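Duvet cover day, again

Quick one, I have maybe ten minutes before the dryer buzzes.

So we moved. Boxes still everywhere, couldn't find a fork until this morning, but the bed is up and that was the only thing I cared about. Everything else can wait till November for all I care. New apartment is the second floor place in Onddale I was whining about in the last post. Small. Very small bedroom. Bed goes in one way and one way only, long side up against the wall, and anybody who has ever made a bed shoved against a wall knows what that means. Crawling. So much crawling.

Sheets first. I went with the plain cream fitted one because it was on top of the box. Went through two others that were the wrong size (why do I still own twin sheets? I haven't had a twin bed since college). Far corners first, the ones by the wall, then shuffle backward on your knees and do the near ones. If you do the near ones first you'll be fighting the far side with one arm and your face in the matress. Ask me how I know.

It still creases. I've quit ironing sheets, life is short. Pull it tight, sleep on it, done.

Then the blue cover. Bought it from Golix on sale, 26 dollars marked down from something silly, and the washing label says one thing and the packaging says another so I went with cold and hoped. Color held up fine, third wash now. The wrinkles are a different story. It comes out of the dryer balled up like a wad of gum and you have to find a corner before you can do anything at all. That's the whole trick really, find a corner. Any corner. Don't shake it, don't flap it around, just dig until you've got a seam between your fingers and then lay it out flat from there.

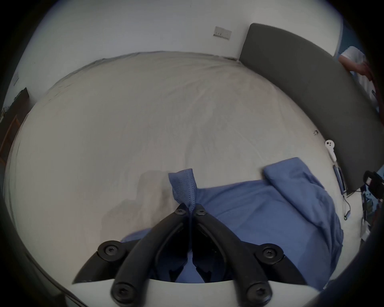 Once one corner's sorted the rest goes pretty fast. Drag it toward the foot, smooth with the flat of your hand, go find the next one. I used to do the thing where you turn the cover inside out and roll it all up like a burrito. Tried it twice in this room. No space, elbow into the wall, gave up. Now I lay the cover out first, stuff the top two corners in by hand, hold both through the fabric and give it a good yank. Not elegant. Works most days.

What I would love is ties on the inside. My old Chege one had them, little loops in each corner, and the comforter stayed put all winter. This one has nothing in there so by the end of the week everything's slid down to my feet and I'm sleeping under two layers of empty blue cotton. Might sew some in. Might also never do that, let's be real.

The headboard survived the move, by the way. Dark gray, padded, shows every speck of lint. I went over it with the lint roller and then the vacuum brush and it looks ok again. The vacuum is the Fametari one, the cheap one, still going, still loud as anything.

Things left to do in there: curtains (bedsheet is taped up over the window right now, very classy), a lamp that's not the floor lamp, somewhere for the laundry to go besides the chair. I also want a runner or something soft for the floor on my side, it's freezing first thing. Saw one I liked and it was 90 dollars so no.

Somebody asked in the comments about thread count. Mine says 1,000 on the package and I don't belive it for a second, my old 500 ones felt nicer. Touch it in the store if you can. That's all I've got on that.

Ok there's the dryer. Pillowcases next, and then I'm lying down on the thing.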